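Building Services Management – Unit 6
Keys and key control
Handout for the session on 27 May 2022

Notes typed up fast from my own sheets so excuse the gaps. Bring the Moffat floor plan again, same one we used for fire doors. If you lost it there are spares in the tray outside the office.

Where we'd got to

Last time: access in general. Who gets in, when, who decides. Finished on electronic fobs and why most older buildings still run on metal. Today is the metal.

Terms first

Differ – a key that opens one lock (or one set of locks keyed the same). What the tenant has.
Keyed alike – several locks, one key. Cleaning cupboards, plant rooms, meter boxes.
Master – opens a group. Usually a floor or a wing.
Grand master – opens all the groups.
Restricted profile – blank can't be bought over the counter, copies only against a signed card. More expensive. Lead times can be dreadful.
Bitting – the cuts. The bitting code is the number that lets someone cut the key without ever holding it. Never on the tag, never in an email, never in the same book as the door list.

People mix up master and keyed alike every year in the test. Keyed alike = same key, same locks. Master = different keys, and one more that opens the lot.

Case for today: the Moffat building

Six storeys, 265 doors with a cylinder in them. Mixed tenants, a clinic on the ground floor, offices above, storage at the top. Two grand masters issued when it opened. By the time of the survey one couldn't be found and there was no record of who had it last.

What do you do? Options as we listed them:

a. Nothing, note it, carry on. (Cheap. Uninsurable, probably.)
b. Replace every cylinder on the grand master. All of them.
c. Replace the perimeter and the clinic only, take them off the suite, leave the rest.

Moffat went for c and then had to do b anyway in July, when the clinic's insurer asked for the paperwork. So paid twice for the ground floor. Read the costings sheet and work out what b would of cost if done first. Hint: call-out charges.

Note that the loss itself wasn't really the failure. People lose keys. The failure was the register, which had a column for "issued" and no column for "returned".

The register

Minimum columns:

Key number (stamped, meaningless to a stranger)
Copy number
Issued to – role as well as name
Date out
Date due back
Date actually in
Signature both ways
Remarks

Paper book is fine for a small site. Over 70 keys I'd want it on a system with a paper back-up printed once a week. Several packages do this, the one on the college machines is Undeo and you'll use it in the practical. Menus are a bit odd, look under Assets then Loose Items. Don't look under Doors, that's for the hinge inspections.

Copy number matters. "Key 14 is back" means nothing if there's three of key 14.

Audit – full count every quarter, spot check monthly. Whoever does the count should be someone other than the person who holds the cabinet.

Rings, tags and bunches

Dull part but it comes up. Most day-to-day losses on the Prinik sites were down to poor bunching. Keys worked off a tired ring, tags fell off, someone took the wrong bunch and kept it in a coat.

Plain metal key rings, for reference:

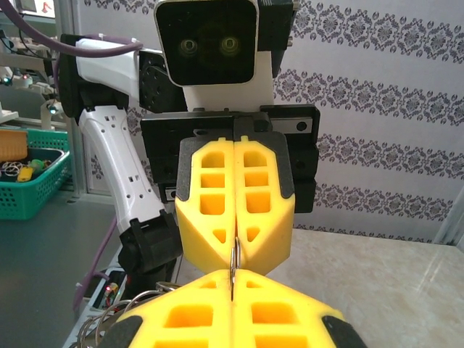
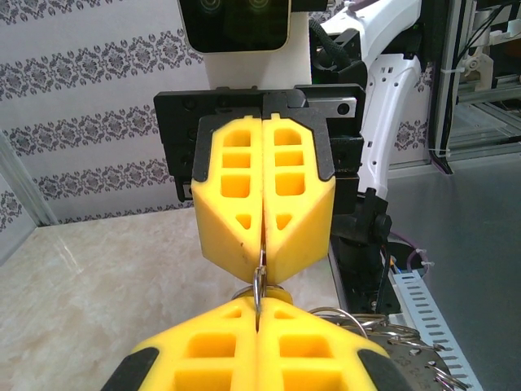
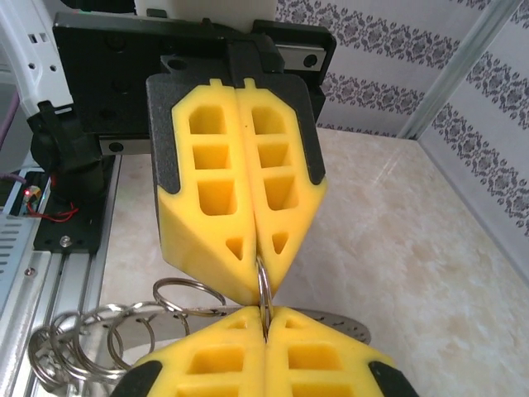

Rules of thumb –

One ring per area, never one giant bunch. A giant bunch gets put down on things.

Masters on their own ring. Never with differs.

If a ring has opened up and you can get a thumbnail in without trying, bin it. They cost pennies.

For anything issued outside the building (contractors, security firms) use a sealed ring, the crimped kind that has to be cut to get a key off. Each one has a serial number. Write the serial in the register next to the bunch. When the bunch comes back with a different serial, or a bare ordinary ring, you've got a question to ask.

Tags: number only. No address, no room name, no company name. I know it's tempting. A freepost return number is OK if the firm offers one. Colour coding by floor is all right, colour coding by tenant isn't.

Cabinets

Wall mounted, steel, fixed through to something solid and out of public view. Not behind reception!! Hooks numbered to match the stamped number. An empty hook should be obvious from across the room, so hang a token with the borrower's number on it when the key goes out – token in, key out, swap back.

Size: allow for growth. Moffat bought one with just enough hooks and was doubling up within the year, two bunches on a hook, whole system gone. The Rovby catalogue on the side bench has dimensions and hook counts, use it for question 2. Prices in it are old so use mine from the sheet.

Cabinet key itself – where does that live? Think about it before the seminar. "In the drawer" gets no marks.

Emergency access

Fire service boxes, premises information boxes. Keep the contents list short. Checked whenever a cylinder changes, and this is the bit that gets missed: cylinder swapped, tenant given new keys, box still holding the old one. Put a line for it on the job sheet.

Lone workers out of hours: sealed envelope, signed over the flap, opened only with a phone call logged. Envelope replaced the next working day.

Leavers

Keys on the leaver's checklist next to the pass and the laptop. Line manager signs, then facilities signs. If a key doesn't come back, treat it as lost from that date and do the risk assesment then, don't wait for it to turn up in the post.

To do before next time

1. Draw a master suite for floors one and two of the Moffat plan. Show groups, and say which doors you'd leave off the suite altogether. (Server room. Drugs cupboard. Anything else?)
2. Pick a cabinet from the catalogue for the whole building, with working. One page max.
3. Write a lost-key procedure for a contractor who rings at night. Half a page. Who do they ring, what do you ask them, what happens by morning.

Reading: the suiting chapter in the pack, skip the part on lever locks, we'll do those with the safes. Practical is in the ground floor workshop, bring a pencil and something to clean your hands on, the cylinders are greasy.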